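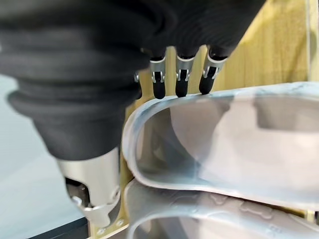
I finally got over to Ronditz for the Buschmann open day, and I'm so glad I did! If you don't know them, Buschmann supplies slippers to hotels and spas, and on the morning tour they take you through the stockroom, the packing tables and then up to the sample room, and that last stop was why I'd signed up. It's where they're trying out Dastura, their name for the robot that handles the slippers on the display shelves.

I'd expected a big orange arm behind a fence (I worked next to one of those for years, and you never did get used to the noise). Dastura has legs and two hands with real fingers, and it works at an ordinary wooden shoe shelf on the same gray carpet the staff walk on. We had to stay on our side of a taped line, but we were close enough to hear the motors.

Before this, two people in the sample room did all the tidying and restocking between buyer visits. Lots of bending! One of them told me her knees used to be done by lunch. Now she sets up the shelf plan in the morning, keeps an eye on the robot and spends the rest of her day with the buyers, the part of the job she always liked. She did say she misses having the room to herself first thing with the radio on, and she wasn't sure yet how she feels about being the one who gets called over every time a slipper ends up crooked.

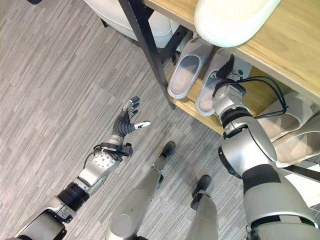 The soft, rounded ones are the hard ones, apparently. A box has corners, but a slipper gives when you squeeze it, and the low compartments are awkward to get a hand into without knocking the neighbors. I asked if it was faster than a person and got a straight no. The stockroom shipped 2160 pairs in February and every one of them was still picked by hand, so don't picture an empty building.

Someone in our group asked the question we were all thinking, about jobs. The answer was that nobody has been let go and both sample room people got a pay bump for the training, which took five weeks. Fine, but there was a bit of a silence when he asked about next year. I'd have liked more on that.

Coffee afterward was good, the parking was terrible. Come in by the Brokthorpe road and use the lot behind the bakery. Tours start at 10 and the sample room group fills up first, so put your name down at the gate as soon as you get there.

2172 views | 5 comments | 2 shares
Print this page | E-mail this to a friend
Contact | Back to top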